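4.2 Corrections and updates in boxers' death notices

The second part of the study looked at what happens to a death notice after it first goes online. We collected 37 notices for retired boxers from the web pages of five local papers, the Murkmont paper being the largest, and read each one together with the comments left under it. The full set holds 1,821 comments. Short messages of condolence were kept in the count but coded separately.

Most notices began as a few lines with a name, an age and a town. The fight record was usually added later, and this was the part readers most often disputed. A loss on points might be listed as a draw, or a bout in Salach placed in the wrong year. Papers handled such errors in different ways. Two added a dated update at the top of the page, while the others changed the text and left no note - a practice that made it hard for us to match comments to the version the reader had seen.

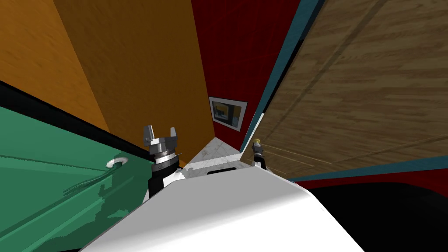

Figure 2. Computer-rendered views with robot grippers.

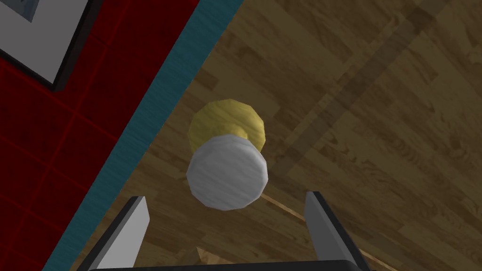

Harvey Cormier wrote under the Landry notice that the paper had the record wrong by one fight, and that the missing one was the only fight the family ever talked about. He asked for it to be put back before the funeral. Lucie Bergeron replied that she remembered the bout as an exhibition, in which case it would not count toward the record at all.

Exchanges of this kind appeared under six of the notices. We coded them as disputes over the record even when the tone was friendly. In the Landry case the paper added the bout in March and called it "unlisted," a term that neither reader had used. Whether an exhibition belongs in a career total is a matter on which the papers had no written rule, and the editors we asked gave different answers. Notices with no named writer were left out of the comparison in Section 4.3.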